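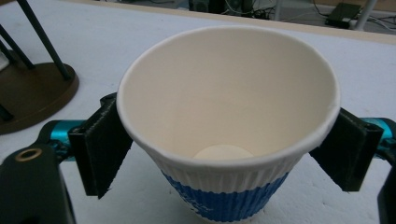 Ticket: cup demo stalls between visitors
Site: Stiltville, open day setup
Opened by: Ritu Shakya
Status: open

Mon 22 February, first entry

Hi Harish, me again! The demo ran great all morning and then started hanging right after a cup gets put down. The fingers open, and then nothing, it just sits there until I hit reset (the soft one, on the screen). Sneha saw it do the same thing twice while I was at the door with the school group.

What I've tried so far: restarted the controller, swapped the USB cable, went back to the April settings file. No change with any of them. The log says "release timeout 60" every time, which I thought was seconds, but it hangs way longer than that.

Harish Bhatt, reply

Ooh, I know that one. It's 60 milliseconds, and paper cups are slow to let go of the pads. Set it to 64 in the release tab, save, and do 10 cups in a row for me?

Ritu Shakya, reply

Did it! Nine went fine and the last one hung, so better but not fixed. The next group comes in at 2 and I'm leaving it at 64 for them. Can you call Dinesh's desk before then? My phone's dying.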